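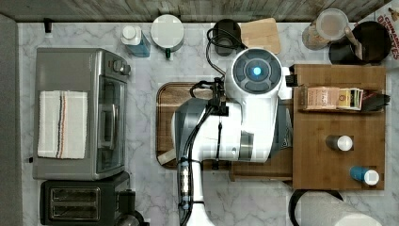

According to Istis, who read the first draft of this card, it told too much about the hardware and too little about how a person should hold the leader arm. I rewrote the sections on teleoperation after this remark, and the hardware is now short.

Jorkura Kitchen Demonstrations, data card
Version of 15 April 2025

What is in the set
Demonstrations of small kitchen tasks, given to one robot arm by remote control. The operator moves a leader arm by hand and the robot follows. There are 12 tasks and 60 demonstrations for each task. All were made on a real counter with the usual things left standing on it, such as a toaster oven, a tea box and cutting boards. We did not clear the counter, so the policy must learn to work between objects.

Views
overhead: fixed, looks straight down on the counter
wrist: small camera on the gripper, moves with it

The two views are stored as separate files with the same episode number. If you train with one view only, please write which one in your report. The wrist view often loses the target when the gripper is very close. Shiny metal, like the dark handle in the wrist picture, gives strong reflections – do not use simple brightness thresholds there.
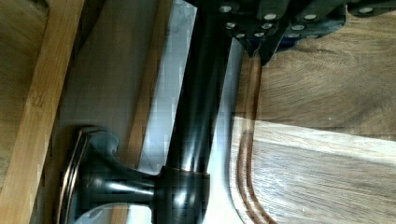 How the demonstrations were given
1. Bring the leader arm to the rest pose and wait for the tone.
2. Start the recording with the foot pedal.
3. Do the task at normal speed. Small corrections are allowed and we keep them.
4. Stop with the pedal when the gripper is open and away from the object.
5. Mark the episode as good, partly good or failed.

An episode longer than 90 seconds is stopped by the software and marked as failed. Failed episodes are in a separate folder, please do not mix them by mistake.

Known problems
Episodes from March were recorded before the gripper offset was corrected. Run fix_offset from the Ghiță tools on them first.
Joint states are saved at 50 Hz, but the first sample can be repeated.
Task names in the Wakia loader still use the old spelling with underscores.

License
Free for research and teaching. For other use, open an issue in the repository.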